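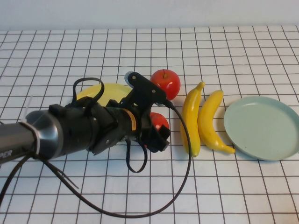 Ticket 902 — Grid tablecloth won't lie flat, plate rocks
Opened by: Henk Lambrechts
Product: Flistemwood grid cloth, white with dark lines
Status: Waiting on customer

Hello, and thank you in advance for reading all of this, I know I go on a bit. I bought your cloth back in June for the long table at Lelness, where we set out the fruit for the drawing group, and we are very fond of it. The squares are a great help to beginners who are learning to place things! My trouble is that it has never really gone flat. It came folded in a tight packet and the lines still wander in places, and people draw the wobble very faithfully and then ask me what they did wrong.

What I've tried so far:
Hung it over a door for 3 days. A little better.
Ironed it on low from the back. Better again, but I lost my nerve near the printing and stopped.
Pulled it tight and clipped it under the table. The clips left puckers of their own, so off they came.

Reply from Wysocka support, 2020-10-03

Hello Henk, please don't apologize, a long ticket saves us writing back with questions. The label should say 100% cotton. If yours does, you can go up to a medium iron, still from the back, with a thin dish towel in between. Start in the middle and work out toward the hems, and let the cloth cool on the board before you move it. Could you also tell us whether the plate rocks on the bare table?

Reply from Henk

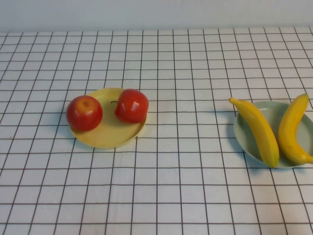

The ironing went nicely, thank you, and I did it just as you said, dish towel and all. The label does say cotton. There is still a faint waver in some of the lines, though I could live with that. As for the plate, it's the yellow Flastum one, round and shallow, and I haven't had it on the bare table yet — I'll do that next. I do wonder if part of the fault is mine, with the two red apples both sitting out toward the rim, and the left one even hanging over it a little. I'll try them closer to the middle as well and see if that settles it.

One more question while I have you. Can the cloth be rolled on a tube between sessions, printed side out, or will that crack the lines? I have a good long tube from some wrapping paper and would love to use it.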